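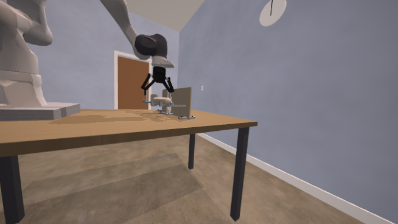 Figure 1. Wooden table in a room with blue-grey walls (computer rendering).

Study Spaces at Sadcombe Library
Term project report, submitted 2019-11-02

1. Background
Sadcombe Library moved its reading room upstairs in September. Our group wanted to find out whether people who used the old room still come in to study, and what they think of the new one. The library has two floors and one lift. The old reading room is now used for storage and the book sale.

2. Method
We left a paper survey at the front desk and put the same questions online. We received 419 responses. Responses with no answer to the first question were kept, as most of them had written comments at the end. We also did 18 short interviews near the entrance. These were done in the afternoon, so people who only visit in the evening are probably missed.

3. Results
Noise was the most common complaint. The upstairs room shares a wall with the children's area and sound carries through it. Several people said they now wear headphones or go to the Cadis building across the road.

Light was the thing people liked best. The old room had small windows facing the car park. Older visitors were less happy about the stairs, and a few did not know there was a lift.

Power points came up in nearly every interview with a student. There are only two along the back wall and they are usually taken.

4. Recommendations
Put a sign for the lift at the bottom of the stairs. Move story time to the ground floor during the exam period. Add power points along the window side. We did not get a quote for the electrical work, so the cost is not covered in this report.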